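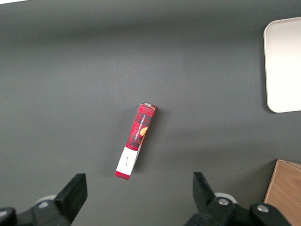

4.2 Equipment Budget and Purchase Planning

Figure 3. Wrist camera view of a shortbread box between the open gripper fingers, with the white tray at upper right.

Costs were planned per cell. The arm, gripper and wrist camera were ordered as one package from Zistarex, and the work surface and trays were bought separately through Javcombe. Narrow cartons such as the one in Figure 3 set the minimum finger opening we wrote into the purchase specification; wider goods were left to a later phase.

Spare parts took 3,530 dollars of the first-year budget. Most of this went to finger sets, which Trarnotari quoted with a lead time of nine weeks. We placed that order before the arm was delivered. The camera cable was missing from the first quote and had to be added in February under a separate purchase order.

Filip, our planning spreadsheet, treats the gripper as a wear item and the arm as a fixed asset. Catherine Purves reviewed the entries and moved mounting brackets from the second group to the first. Annual service is listed on line 11 and excludes labor. Floor space and power were charged to the building account and are not included in the totals.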